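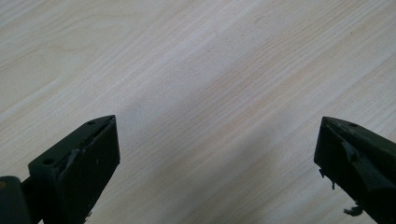 *Fingers open over the bench, nothing in the grip. Dark set, worn facing.*

26th September. Erkbridge, grip bench

Third go at the hand-held gripper comparison. Dandlow fingers (the dark wedge ones) against the Pal set. Zadau controller left alone for now, want the fingers sorted first.

Facing on the Dandlow pair is in a bad way. Right one is worse, peeled back enough that the lighter layer shows through in a band, ragged bits hanging off the lower edge. Left one has a scuffed seam along the angled edge. Do NOT trim the loose bits until the slip runs are finished, otherwise we can't compare with the August numbers at all.

Didn't log the state of the facing in August. Stupid. From now on one shot of the open fingers before each block, same table, nothing in the grip.

**Setup**

- trigger spring: the stiff one, same as August
- opening: full, checked before each block
- wrist camera exposure locked. Auto was hunting on the pale tabletop every time the dark fingers closed
- objects: foam block, steel washer, plastic bottle cap, short dowel, folded cloth, marker pen, paper cup
- 30 picks per set per object, except the cup (see below)

**Dandlow**

Foam block fine. Dowel fine if you come in square, rolls out if you don't. Marker pen same story, a bit worse.

Washer flat on the table is the hard one. 9 misses out of 30. Most of them the right finger rode up over the rim and the left pushed the washer away. Could be the facing, could be me tilting. Tried a few off the record with my wrist propped on a box and it felt better, so tilt is at least part of it. Need a proper jig for this, hand-held is too loose for flat stuff.

Cloth: grabbed every time, but twice it hung on after release. I think it catches on a frayed flap. Had to shake it loose. That counts as a failed release in my book, logged it that way, August sheet has no column for it.

Cup: stopped at 7. Crushed most of them with the stiff spring. No point wasting cups.

**Pal**

Softer, wider pads. Nicer on the cup by a long way, didn't crush any in the 7 I gave it for matching.

Washer is hopeless. Pads fold under before they get any bite on the edge. Gave up keeping neat notes after the first dozen, finished the block anyway, the counts are in the sheet.

Dowel and pen both good, even coming in crooked. Pads wrap a little and pull it straight. Bottle cap good from the side, poor from the top.

Swap took longer than I wanted. Pal screws are a different length and I put one in the wrong hole, backed it out, thread seems ok. Somebody please bag the two lots separate and label them.

**Camera**

Dark fingers are a pain for the tracker. The inner faces go close to solid black, so it has next to nothing to hold on to there and grabs the tip edge instead. With the fingers wide open over the pale wood it's happy. Closed, it loses one side and the width reading jumps.

Width log for the Dandlow washer block has 56 dropped readings, nearly all of them in the last bit of the close. Pal pads are lighter so far fewer drops, haven't counted yet.

Also the soft shadow on the table between the fingers. The threshold was picking it up as part of a finger until I nudged it. Saved the new value in the bench config, old one is commented out underneath. Don't put it back without asking.

Thought about a dab of light paint near each tip for the tracker. Would need to stay clear of the holes and off the facing. Not tonight. If we refit the facing first then the paint goes on after, or it'll just come off with the old stuff.

**Where this leaves it**

No winner yet. Pal for anything soft or round, Dandlow for anything with an edge, and I wouldn't sign off on either for the washer. The Dandlow numbers are for worn fingers and should be read that way. Wrote WORN in the sheet header so it dosen't get lost.

**To do**

- [ ] strip and reface both Dandlow fingers, same material both sides
- [ ] repeat washer + cloth with fresh facing, 30 each
- [ ] wrist rest or jig, even a scrap block clamped to the bench
- [ ] repeat cup with the soft spring, both sets
- [ ] count dropped readings for Pal
- [ ] add a release column to the sheet
- [ ] Zadau controller: read the close speed settings before pluging it in

Dandlow set is back on the tool. Pal set in the top drawer with its screws. Spring still the stiff one, change it before doing cups.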